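Skip to thread
Myth & Legend Boards > Creatures > Size and Anatomy

Topic: How much would a minotaur eat in a day?

merkuvel_fan
So I'm running a reading group at my library branch and we just did the Theseus story, and one of the kids asked what the minotaur ate the rest of the time. The usual version has seven boys and seven girls sent over from Athens, and in a lot of tellings that wasn't even every year! That's a long wait between dinners. What was he living on? Has anyone seen a serious try at this?

Skundberg
Depends which half does the digesting. The old pictures mostly give him a bull's head on a man's body, so I'd say human stomach, human appetite, just a big one. A large guy doing a lot of walking around a maze. Feed him like a wrestler and you're fine.

hollowhoof
But the teeth! Cattle don't have upper front teeth, they have a hard pad up there. He'd be terrible at biting anything. I've always thought he'd do much better with porridge than with Athenians.

Skundberg
OK I hadn't thought about the teeth. Still think the stomach wins. You can mash food up with your hands if you've got hands.

Fandach
I disagree with both of you. If the head is full size, the neck has to be huge to hold it up, and then the shoulders, and now you don't have a man's body anymore. You've got something way over what a wrestler weighs. I put him at three times a normal man's dinner, easy. Also, who says he sticks to a human diet? It's a curse from a god, the plumbing can be whatever Poseidon wants.

Anyway I did my sums last night. 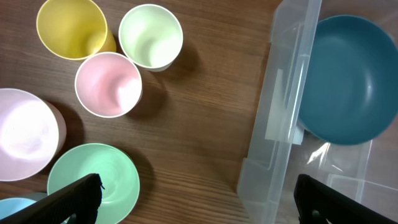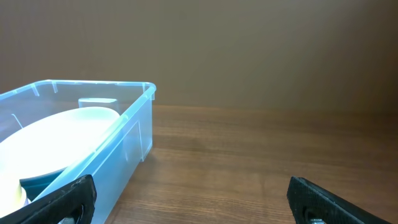
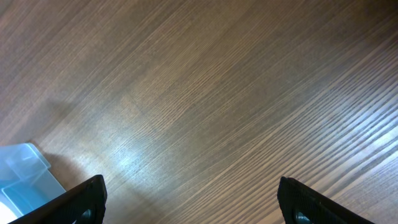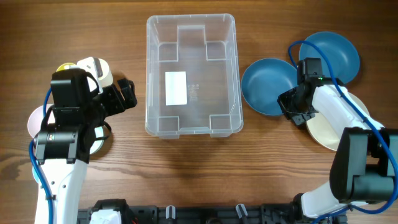
Where I got stuck is water. A cow in warm weather drinks a crazy amount, and I've never read a version where the labyrinth has a well in it. Daedalus was supposed to be clever, so I guess there's a cistern somewhere and the poets skipped it. If anybody has a source for that I'd love to see it.

hollowhoof
No source but I like the cistern. Crete is dry in summer, somebody had to be thinking about it.

asfaw_reads
Long time lurker, first post. My old teacher, Abenezer Lencho, used to say the Athenians were never the food, they were the payment, and we mix the two up. Minos wants to hurt Athens. He could send in sheep every week and no storyteller would bother to mention it. I think that answers the kid's question better than the teeth do (sorry hollowhoof).

hollowhoof
No offense taken, but the teeth are still a problem with sheep.

merkuvel_fan
Oh, the sheep thing is good. I'm stealing that for the group. Fandach, how heavy did you end up making him?

Fandach
I keep changing it. With the thick neck he goes up by 80 pounds and I don't trust it, because then I start wondering if the legs hold. Some tellings give him hooves, some don't. I'd rather leave the feet out until I've read more.

Skundberg
He has feet on every vase I've looked at. Human feet, toes and all.

Fandach
Every vase you've looked at is two vases.

Skundberg
Three! I'll dig out the book tonight and post the page numbers.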